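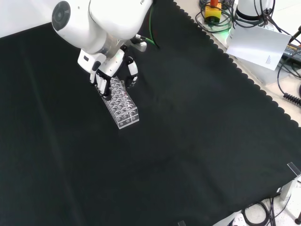
Clear acrylic tube racks - cleaning, cracking, and are they worth it

Posted 04/10/2021 by Huiling Shao

We need to replace most of the tube racks in our teaching lab and I'd like to hear from people who have used the clear acrylic block kind for more than a year or two. I mean the rectangular ones with rows of round holes through the top, where you can see the tubes from the side.

At the moment we have 34 racks in use. Most are the white wire type with the coating coming off, and the wire has started to rust where the coating is gone. The rest are foam. I have a quote from Berkska for clear ones and another from Lonomow for polypropylene in four colors. The price per rack is close enough that it won't decide anything.

My questions are mainly about cleaning. Do the holes stay clear? Do they crack? We wipe down with 70 percent ethanol at the end of every session and I'm not going to get students to change that.

---

benchtop_dale

Ethanol is your problem. Acrylic and alcohol don't get along. You won't see it the first month. Then you get very fine lines around the rims of the holes, and after that the lines run from one hole to the next. We lost seven that way in one school year. The rest looked frosted.

If the wipe-down isn't going to change, get the polypropylene.

---

marrowfield

I'd disagree with some of that. We've had the same clear racks for six years and they get wiped with alcohol now and then when somebody grabs the wrong bottle. A quick wipe that dries right off hasn't hurt ours. What kills them is soaking, or spraying and leaving it to sit in the holes.

We use warm water and dish soap, a soft bottle brush for the holes, then rinse and stand them on end on a towel. No dishwasher. One went through the dishwasher and came out bowed enough to rock on the bench.

---

benchtop_dale

"Now and then" and "every session" are two different things. She said every session.

---

marrowfield

Fair. With daily ethanol I'd expect trouble too. I'd still say the cut matters. Racks with polished holes have held up better for us than the ones where you can feel tool marks inside. Run a fingertip around the inside of a hole before you buy 30 of anything.

---

Huiling Shao

Thanks, both. I can't run a fingertip around a quote, but I'll ask Berkska for a sample. Dale, were yours one solid block or the glued kind with separate shelves?

---

benchtop_dale

Glued. Three shelves and two end pieces. Most of the cracks did start at the holes, but two of them came apart at the glue line.

---

pipette_and_tea

Does anybody put something under theirs? Ours slide on a smooth bench top, especially when they're only half full. A student bumped one with her elbow last October and it went straight off the edge. It lost a corner, and we lost all the tubes.

I've been laying out a dark cloth for demos. It keeps the rack from skating and the holes and tube edges show up a lot better than they do on a light table. Clear plastic on a beige bench is hard to see from the back row.

---

tessoro

Cloth on a bench where people pour things? We wouldn't be allowed to. A spill soaks in and then you have a wet cloth with who knows what in it, and you can't wipe it.

Thin silicone mat. Same grip, and it goes in the sink.

---

pipette_and_tea

It's colored water and food dye for the demo, no reagents. I take it off before the real work starts. I agree about the mat for anything else.

---

tessoro

OK, for dye that's fine by me. Pull it flat, though. A fold under one corner and the rack leans.

---

Hou

I buy for a stockroom and go through 1,000 tubes in a busy month, so a few things on size. Check the hole diameter against the tubes you really have. "Fits 16 mm" can mean a snug 16 or a loose 17. Snug looks nice until a label gets wrapped around the tube, and then it sticks and you lift the whole rack along with it. Also check the bottom. Some have holes all the way through and the tubes stand on the bench. I prefer a solid base with a small dimple.

And measure your drawer. Our clear ones are a quarter inch too tall for the drawer the wire ones lived in, so they sit out and collect dust.

---

marrowfield

The dust is real. It clings to acrylic, and dry wiping makes it worse and scratches besides. Damp microfiber.

---

nika_bench4

Can you write on them? We number the rows.

---

Hou

Not with permanent marker, because then somebody takes it off with acetone and you can throw the rack out. We use a strip of lab tape on the long side and change it when it gets ugly.

---

Huiling Shao

Update for anyone following. I've ordered the Lonomow polypropylene for the student benches, and four clear ones from Berkska for the front bench, where I want people to see liquid levels from the side. The clear ones will be washed with soap and water by me only. I measured the drawer and they fit with the tubes out.

Dale, I'll post in the spring on how the rims look.

---

benchtop_dale

Sounds reasonable. Keep the spray bottle at the other end of the room.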